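Sorting and Storage Room: Photo Gallery
Elteo Household Materials Program

The Sorting and Storage Room at Elteo is where small household items are received, looked over and put away. It serves the teaching staff of the Household Materials Program and the groups that borrow from the collection during the year. The collection currently lists 3,235 items, most of them ordinary things found in any kitchen or utility closet: bottles, jars, lids, trays, sponges and small containers. The pictures on this page concern one part of that work, the handling of clear plastic bottles at the white table.

The gallery was prepared by Shafiq Marikar, Collections Coordinator, and was last updated on 6 October 2018. Text from the earlier Gristard Building page has been carried over where it still applies. Visitors who need the full inventory should consult the printed register at the Saha Street entrance, as the online list does not include items on long loan.

1. The White Table and the Storage Bin

Sorting takes place on a plain white table with open storage bins. Open bins are used for everyday sorting. Lidded boxes are kept for items going to the Jotano annex, where they may remain on the shelf for several months. Bottles share a bin with other small items until they are assigned a shelf.

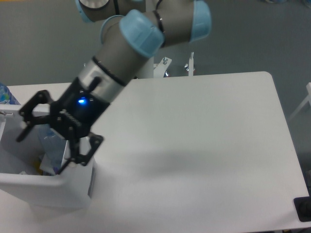
Should bottles be stored with their caps on?

Caps are stored separately. A capped bottle holds moisture and odor, and the cap is easily matched again by the number written on its tag. Bottles that arrive with the cap in place are opened, rinsed and left to air dry before they are entered in the register.

Clear plastic bottles are among the most frequently borrowed items in the collection. They are used in lessons on measuring, pouring, recycling and storage, and they are returned in varying condition. A bottle with a split base or a deep crease is withdrawn and sent for recycling. Light scratches are accepted. Labels are removed on arrival wherever possible, and any remaining glue is cleaned off with warm water and mild soap. Solvents are not used in this room.

Groups may borrow up to 10 bottles at one time for a period of two weeks. Larger requests should be made in writing to the Collections Coordinator. The longest standing loan at present is a set of 67 containers held by the Jotano annex, which is due back in December and will be checked against the register before it is made available again.

2. Bottles on the Tabletop

A bottle is stood upright on the table when it is to be looked over. The upright position gives a clear view of the base and the molded ridges, which are the parts most likely to show wear. It also shows whether the bottle stands level. One that leans or rocks is set aside and is not lent out for pouring exercises.

The bin remains beside the work during this step so that items can be moved in either direction without crossing the room. Staff are asked to handle one bottle at a time and to leave clear space around it. Flat pieces, such as plates and inserts, may remain in the bin while the bottles are dealt with and are sorted afterward.
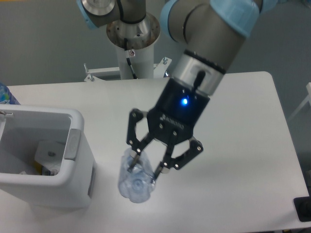

Clear plastic bottle upright on the white table, with the open bin alongside.

Once a bottle has been accepted, it is recorded by size and shape and given a shelf number. Bottles of the same shape are kept together, with the tallest at the back. Small loose pieces found at the bottom of a bin are placed in the parts tray and held until the end of the term. Pieces that have not been matched by then are offered to the craft program at the Gristard Building.

Notes for Borrowers

Items should be returned clean, dry and empty. Please do not tape over shelf numbers or write on the plastic. If a number has come off, return the item with a note giving the name of the group and the approximate date of the loan. Breakages are to be reported when the item is returned; there is no charge for ordinary wear.

Returned items are left at the Saha Street entrance in the containers in which they were issued. Mixed returns from more than one group cannot be accepted, as they cannot be checked against a single loan sheet.

Use of Pictures

Pictures in this gallery may be reproduced in teaching materials with credit to the Elteo Household Materials Program. Requests for larger copies should be addressed to Shafiq Marikar at the Collections Office.

Related pages: Borrowing Terms | Shelf Guide | Jotano Annex | Contact the Collections Office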